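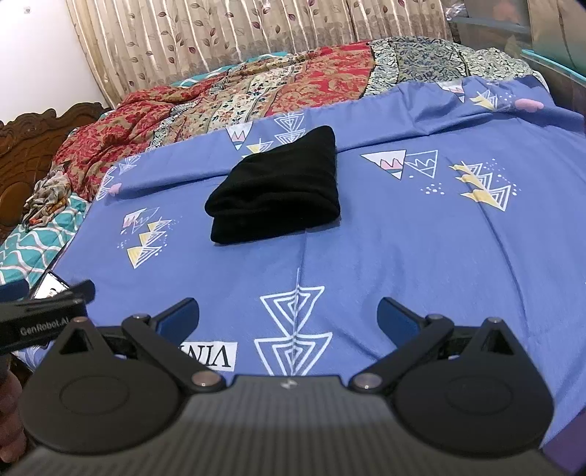 Doltholm Sunday League Results, with Notes

README for the data files. Last revised 8 December 2024.

What you are getting

Match records for the Doltholm and District football league, typed up from the secretary's handwritten ledgers and, where those ran out, from the back pages of the Purnero fixture booklet. There are 184 matches in the main file. The league's own website claims more, but the league's own website also has Zernel Athletic winning a cup they were knocked out of in January.

Files

matches.csv – one row per match: date, home side, away side, score, ground, referee where known
players.csv – surnames and initials as they appear on the team sheets
grounds.csv – name, postcode, and a column called slope, explained further down
corrections.txt – every change made after the first release, oldest at the top

Columns that need explaining

result_status can be played, abandoned, awarded or disputed. Disputed means both clubs sent in a card and the cards disagree. I have kept both scores and taken no side, having to drink in the same pub as all of them.

minutes is normally blank. It is filled in only for abandoned matches. The commonest value is 62, which was the minute the light went at the Türkmen Road ground three times in one winter before anyone thought to kick off earlier.

slope runs from 0 to 2. A 0 is flat, a 1 is noticeable, and a 2 means the toss matters more than the team talk. These are my own judgements and I have had letters.

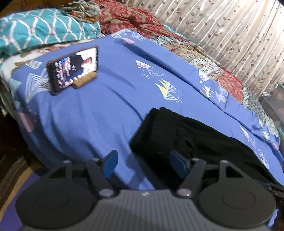

referee has gaps in the early part of the file. Where the ledger says only "the usual chap" I have left the cell empty, although I do know who the usual chap was and so does every full back in the district.

Missing and doubtful records

One ledger spent a summer in a shed and 60 of its pages have suffered for it. Kátia Teixeira read most of them with a bright lamp and a great deal of patience. Scores she was unsure of carry a q in the last column. Please don't drop the q when you copy the file. Someone did, and Zernel Reserves briefly had the best defence in the county.

Own goals are credited to the side that benefited, with no name attached. This was a condition of getting the team sheets at all.

Using the data

Help yourself for anything non-commercial. League tables, club histories and settling arguments are all fine. If you work out a table, remember it was two points for a win in the older ledgers and three afterwards; the season column will tell you which.

Spelling of club names follows the ledger for that season, so Purnero Rovers and Purnero Rvrs are the same eleven men.

Known problems

Dates before the second ledger are day first, except on one page where they aren't.
Two grounds share a postcode and, for one season, a goal net.
Walkovers are entered as 3-0 under awarded. Leave them out of any goal-scoring averages.

Corrections are welcome with a cutting, a programme or a team sheet. Memories of having scored a hat-trick go in a separate folder.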